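Skeltstead Garment Care Group
Minutes, March meeting
Start 7:00 p.m. Minutes of the previous meeting accepted with one spelling fix (Coughlan).

1. Padded jackets, folding method
Flat layout before folding was reviewed. Collar toward the wall, hem toward the folder, sleeves out to the sides. Pocket zippers to be closed at this stage. Front snaps optional. 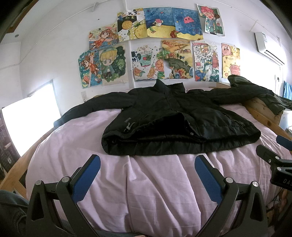
Fig. 1. Black padded jacket laid open on the bed, collar toward the wall.

Kelon method (sleeves in, then thirds) kept for short jackets. Long coats deferred. Members noted that a bed is softer than a table and gives less even folds. No change to the guide.

2. Storage
Coughlan bins, 148 on hand, 123 labeled. Remaining labels to be printed before the next meeting. Padded items go in last, on top, without straps.
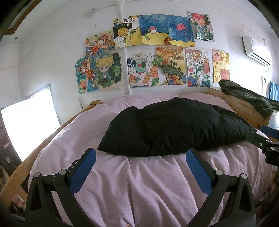

Fig. 2. Black padded bundle on the pink quilt.

Bundle size limits were discussed and left open. Flirska bags to be tested on one jacket first.

3. Other business
Guide page 77 to be reprinted with the new sleeve wording. Closed 8:20 p.m.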